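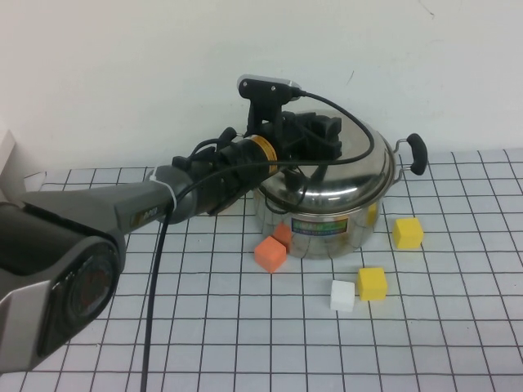
Opening: lids on

Hi everybody, I'm Anathi Moodley, and I'm going to talk about pots for 14 minutes (Heather is timing me!). Start with the lid. Leave it on while the water heats, and listen for the rattle.

Pause, drink of water.

Lids off

Now the sauce. Lid on the table, dome up, wide berth for elbows – mine gets knocked every November when the family comes. 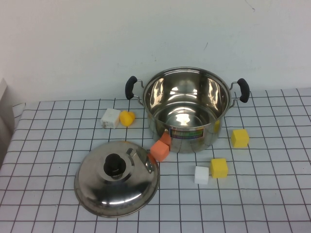

Steel pot, black handles, lid set down in front.

Ask who still has the label on theirs. I left mine on for 2 years, and peeling it took a whole evening and a lot of cooking oil.

Then kettles. For scale I boil water with a slice of lemon in it

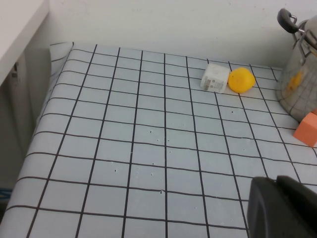

and let it sit while I eat lunch, then rinse twice. Themba swears by vinegar, let him argue!

Print this page | E-mail this page

Related talks
Knives at Dimitriou
Shelf space, the Emel way

Contact | © Serketti | Back to top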